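The first thing the Cimudden students want to talk about is the number 80. It's on their grant application and on the poster by the door, and within five minutes of my arrival a second-year had worked it into a sentence about the future of work. Eighty per cent is how often, they say, their pair of robot arms can pick a named item off a table and drop it in the right container.

I asked 80 per cent of what. There was a pause.

The answer, when it came, was 100 attempts in March, using objects the club had chosen, on a table the club had built, under lights the club never turns off. When they swapped in items from a kitchen drawer the figure fell to 20. That one isn't on the poster.

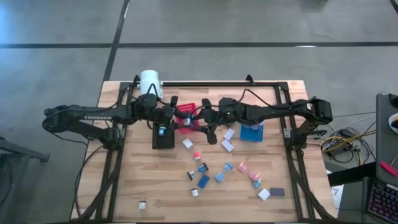

Blocks and cylinders spread out for the sorting task, with the two arms over the far side of the table.

Cimudden is a student project at Narnberg, entered in a competition called Folloment, where teams are scored on tidying up. It sounds modest, and I liked it for that. Plenty of student robotics is still about machines shoving each other around a ring. Putting a block in a basket is closer to something a person might want done.

But spend an afternoon with the club and you notice how much of the tidying is done by students. They lay the pieces out. They steer the arms by hand through the job, over and over, so that a program can be trained on the recordings. Then they lay the pieces out again. A good operator gets through a session of 10 runs before needing a break, and sore shoulders are a common topic of conversation.

Ferenc Veres, who supervises the project, doesn't pretend otherwise. "It's labour," he told me. "We've moved it from the factory to the classroom and stopped paying for it." He meant it as a joke, I think. The students do get course credit, though several told me the hours they log are almost double what the credit assumes.
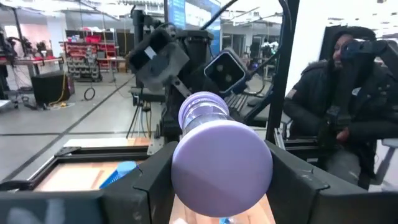

Close work at the gripper, with an operator at the controls in the background.

What do they learn? Veres says patience, and how to read a failure. I'd believe the second. I watched two of them argue at length over whether a missed grasp came from a badly placed camera or a lazy demonstration, and it was the best teaching I saw all day. There was no teacher involved.

The sponsor is less interested in failure. Marino, which pays for spare parts and the trip to the final, wants a short video for its website. The students showed me a draft, sped up and set to music. Nothing gets dropped in it. I asked whether the arms were running on their own in that clip or being driven, and was told it was "a mix".

A mix is fine – it's a student club, and the judges at Folloment will see the arms run without help. I'd still like the video to say so. Parents will watch it, and so will the people who decide where the faculty's money goes next year, and they will come away thinking the kitchen drawer is a solved problem.

Veres agreed to raise the labelling with Marino. He also said he'd think about putting the 20 on the poster, in the same size type. When I left, the students were discussing whether there was room.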